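Greifer am Küchentisch ausprobieren: Tipps aus der Werkstatt

Wer einen kleinen Roboterarm an Küchenaufgaben testen will, verliert die meiste Zeit mit Dingen, die im Handbuch nicht stehen. Die folgenden Tipps stammen aus dem Vergleich von vier Greifern an demselben Arm und demselben Tisch. Sie gelten für Tischarme mit Parallelgreifer, vieles lässt sich aber auf andere Bauarten übertragen.

Verglichen wurden der Femico in der schmalen Ausführung, der Femico mit breiten Backen, der Taten und ein Eigenbau mit gedruckten Fingern. Gesteuert wurde erst mit dem Regler von Warraich, später mit dem von Grostutov.

Tisch vorbereiten

Gegenstände immer an dieselbe Stelle legen. Kleine Ecken aus Malerkrepp reichen dafür, sie lassen sich nach dem Test rückstandsfrei abziehen. Bleistift auf heller Tischplatte geht auch, ist aber unter der Kamera schlecht zu sehen.

Kochfeld und Ofen bleiben bei den ersten Durchläufen stromlos. Stecker ziehen, nicht nur ausschalten. Touchfelder reagieren auf feuchte Finger und manchmal auch auf einen Greifer, der mit Silikon bezogen ist.

Unter glatte Teller ein Stück Antirutschmatte legen, wenn nur der Greifer getestet werden soll. Soll der ganze Ablauf geprüft werden, muss die Matte wieder weg, sonst werden die Ergebnisse zu gut.

Womit anfangen

Gemüse ist besser als Testwürfel. Eine Karotte ist fest, rund und läuft spitz zu, damit zeigt sie schnell, ob die Backen sauber parallel schließen. Bei schiefen Backen dreht sie sich beim Zugreifen weg. Danach kommt eine Zucchini, dann eine Tomate. Eier erst ganz am Schluss und nur über einer Schüssel.

Die Karotte nicht schälen. Geschält wird sie nach kurzer Zeit schmierig, und jeder Durchlauf fällt anders aus als der vorige. Nach 20 Griffen gegen eine frische tauschen, auch wenn sie noch gut aussieht. Die alten wandern in die Suppe, sofern sie nicht auf dem Boden lagen.
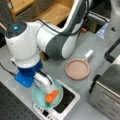
Beim Anfahren hat sich ein Zwischenstopp kurz über dem Teller bewährt. Der Arm hält dort an, die Position wird kontrolliert, dann geht es langsam weiter nach unten. Beim Warraich muss dieser Punkt als eigener Schritt angelegt werden. Der Grostutov hat dafür eine Funktion im Menü, allerdings vergisst er die eingestellte Höhe nach einem Neustart. Also notieren, am besten mit Filzstift auf einem Klebestreifen am Gehäuse.

Die Greifkraft von unten her einstellen. Mit dem kleinsten Wert beginnen und in kleinen Stufen erhöhen, bis das Stück beim Anheben nicht mehr rutscht. Dann noch eine Stufe dazugeben. Wer von oben kommt, hat Druckstellen im Gemüse und im schlechteren Fall einen Sprung im Teller.

Die Greifer im Vergleich

Femico schmal: Gut für alles Längliche. Kommt auch zwischen Teller und Pfannenrand noch hinein. Die Spitzen sind hart, bei Tomaten sind Abdrücke kaum zu vermeiden. Ein Stück Fahrradschlauch über jeder Backe hilft, muss aber stramm sitzen.

Femico breit: Hält sicherer, stößt aber oft am Tellerrand an. Für flache Brettchen in Ordnung, für tiefe Teller nicht zu empfehlen. Beim Pfannenstiel war er der beste von allen.

Taten: Weiche Auflagen ab Werk, sehr gleichmäßiger Schluss. Die Auflagen nehmen Farbe an und riechen nach ein paar Tagen. Mit Spülmittel und einer alten Zahnbürste werden sie wieder sauber, der Geruch bleibt. Ersatz liegt nicht bei.

Eigenbau: Billig und schnell geändert. Die gedruckten Finger biegen sich unter Last leicht auf, deshalb rutschen schwere Teile nach vorn heraus. Zwei mm mehr Wandstärke haben das weitgehend behoben. Für Kontakt mit Lebensmitteln, die noch gegessen werden sollen, sind die Finger nicht gedacht. In den Rillen setzt sich alles fest.

Nach insgesamt gut 4000 Griffen ist der schmale Femico am Arm geblieben. Der Taten liegt für weiches Gemüse bereit.

Kabel

Kabel machen mehr Ärger als die Greifer selbst. Zu kurz verlegt ziehen sie am Handgelenk, zu lang hängen sie irgendwann in der Pfanne. Den Arm vor dem Befestigen einmal von Hand in alle Endlagen bringen und erst dann die Länge festlegen. Klettband nehmen, keine Kabelbinder. Beim Greiferwechsel müssen Kabelbinder jedes Mal aufgeschnitten werden, und früher oder später trifft die Zange die Leitung.

Kamera und Licht

Durchsichtiges Geschirr ist für Kameras schwierig. Der Rand verschwindet je nach Licht fast ganz oder wirft einen Reflex, den die Software für eine Kante hält. Ein mattes Tuch unter dem Teller bringt mehr als eine teurere Kamera. Glänzende Geräte nach Möglichkeit so drehen, dass sich die Lampe nicht darin spiegelt.

Tageslicht ist im Sommer brauchbar, im November ab dem Nachmittag nicht mehr. Wer über mehrere Tage vergleicht, lässt besser die Jalousie unten und arbeitet nur mit Lampe. Die Belichtung fest einstellen. Mit Automatik waren die Werte vom Vormittag und vom Abend nicht vergleichbar.

Die Kamera nicht am selben Tisch befestigen wie den Arm. Bei schnellen Bewegungen schwingt die Platte mit. Ein Stativ auf dem Boden oder eine Halterung an der Wand ist ruhiger.

Reinigen und Wechseln

Backen nach jeder Runde mit lauwarmem Wasser und einem Tropfen Spülmittel abwischen. Kein Wasser an das Gelenk kommen lassen, also Lappen gut auswringen. Stärke von Kartoffeln sofort entfernen, sie trocknet an und wirkt dann wie Schleifpapier.

Schrauben beim Greiferwechsel über Kreuz anziehen und in eine kleine Schale legen, solange sie draußen sind. Nach dem Wechsel den Nullpunkt neu setzen. Der Grostutov fragt danach, der Warraich nicht. Bei uns ist genau deshalb einmal ein Teller zu Bruch gegangen.

Protokoll führen

Ein Schulheft genügt. Pro Zeile Greifer, Gegenstand, Kraftstufe und Ergebnis, dazu eine Spalte für Bemerkungen. Fehlgriffe immer mitschreiben, auch die dummen. In unserem Heft steht bei Griff 1015 nur »Deckel vergessen«, und die ganze Reihe danach musste wiederholt werden.

Kraftstufen verschiedener Regler nicht direkt vergleichen. Stufe vier beim Warraich drückt deutlich fester zu als beim Grostutov. Eine Küchenwaage zwischen den Backen gibt einen groben Anhaltspunkt, falls sie flach genug ist. Sonst tut es eine Federwaage, mit einer Schlaufe an einer Backe eingehängt.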